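Rebecca Ferraro
30th April

1/ Desk stuff thread! I've been putting off sorting the small things that live on and near the big brown table, and I finally started after breakfast. Pens, markers, toys, odd little bits that don't belong to any set. Posting as I go so I don't wander off halfway.

2/ Some background. We moved the table over from the Meltby apartment in October and every drawer got tipped into a box marked DESK MISC. One box became 4 boxes. I've been fishing pens out of them blind ever since, and I always get the dried-up green one.

3/ First job was getting all the pens in one pile on the rug. Over 200!! I don't even write that much! A lot of them say Politis on the side, from the dental office where I used to do the front desk, and I swear they breed.

4/ Second job, the table. I don't love the color but it's a great size for sorting, and the scuffs mean I don't have to be careful with it. I only put a few things out at a time. If I spread the whole box I get overwhelmed and go make toast.

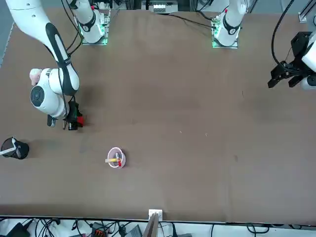 How do you tell if an old marker is worth keeping?
Scribble with it on scrap paper for a few seconds. If the line is still pale or scratchy, store it tip down overnight and try once more, then let it go.

5/ My husband's system is putting the dead pen back in the cup "in case." In case of what. We've been married a long time and I still don't have an answer on that.

6/ Things I'm keeping out on the table for good: one cup for everyday pens, one bowl for whatever I'm using that day, and the toys, which belong to my niece and have seniority over me.

7/ Everything else goes in the Dralby drawers under the window. I got those secondhand and the bottom one sticks, so that's where the tape and the birthday candles are going. Things I need twice a year. You have to sit on the floor and pull with both hands – good exercise.

8/ Lunch break. Grilled cheese. I brought a box into the kitchen with me thinking I'd sort while I ate and instead I read an entire instruction booklet for a stapler we don't own anymore.

9/ Back at it. My rule for small stuff is it gets a home by size first and by use later. I tried doing it by use first last time and ended up with a category called "school-ish?" and that's how you get a DESK MISC box. 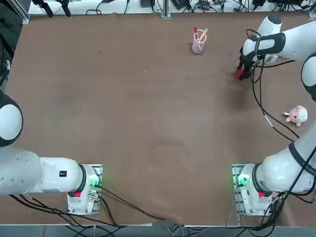 10/ A few people are asking about dividers. I bought a set of Pornar trays and sent them back, they slid all over every time I opened the drawer. Now I cut down cereal boxes. Ugly, free, and they stay put if you fold a little flap under the front.

11/ Also yes, test the pens BEFORE you sort them by color. I did it the other way and had the prettiest row of blues, and then had to pull out half the row. I was so mad at those blues.

12/ Progress report on the toys. The pink pig stays out, that was never up for discussion. The little blue cube has been in every room of this place and I've never found the set it came from, so it gets to hang out by the pig. And the pink bowl has a yellow marker and a red and white pen in it, which makes it a pen bowl now. I like a bowl for this better than a cup, you can see what you've got without digging.

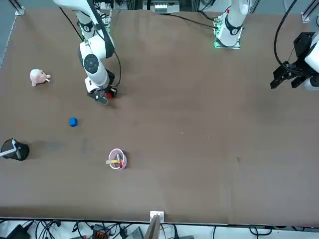

13/ My sister just texted "you're going to put soup in that bowl again by next week." Rude! (Cereal, maybe.)

14/ Okay the black cup. Great looking, but so light that it tips if you breathe on it, and a tall pen takes it right over. If you have one like that, put a couple of big coins or a handful of aquarium gravel in the bottom. I keep saying I'll do it. I have the gravel. We haven't had fish in years.

15/ Giveaway pile: 2 bags of working pens. One goes to the library desk, where they're always out, and one goes to my niece's teacher, who said any color except glitter. I had so much glitter. If you're local and want glitter gels, message me, I'm serious.

16/ Trash pile is mostly caps. Where are the pens for these caps? I tried matching them up for a while and had to make myself quit.

17/ Last thing for today is the see-through cup. I went back and forth on this one, it shows every ink smear, but I can tell at a glance when it's getting overstuffed and that might be the only thing that keeps me from starting a fifth box. My limit is whatever fits without me having to push.

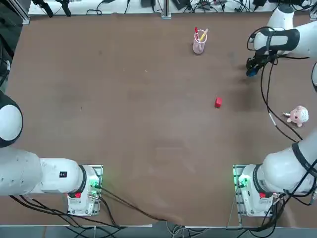

The clear pen cup with the pinkish tint, up at the top of the table.

18/ Still to do: 2 boxes, and one of them rattles. I'm leaving them in the hallway where I'll trip on them, that usually gets me moving. Tell me what you keep your rubber bands in, mine are in a sock right now and I'd like better for them.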